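## Shape-Sorting Materials Return to the Dillgate Learning Room

The Dillgate Learning Room will reopen its shape-sorting collection to members in October. The collection was withdrawn over the summer for inspection and cleaning, and 62 sets have now been approved for loan. Seven others remain in storage until replacement pieces can be obtained.

Members who borrowed from the collection in past years will notice a change in how it is arranged. Sets were formerly shelved by age group. They are now shelved by task — matching, stacking, or fitting — so that families and teachers can choose according to the skill a child is practicing. Kofi Dogbe, who oversees lending at Dillgate, prepared the new shelf guide, and printed copies are available at the front desk.

Borrowers are asked to observe the following:

- Each household may keep two sets at a time.
- Loose pieces should be returned in the cloth bag supplied with the set.
- Missing or damaged pieces should be reported at the desk when the set is returned.

Blocks with shaped holes are generally the most requested items, and a waiting list will be kept for them. Plain upright pieces, such as cylinders, may be borrowed separately.

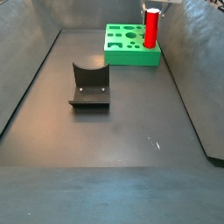

Reservations may be placed in person or by telephone. A set that has been reserved will be held until 5 p.m. on the day after notice is given — after that time it will be offered to the next member on the list. The Kereama branch will begin lending from the same collection once its shelving has been installed.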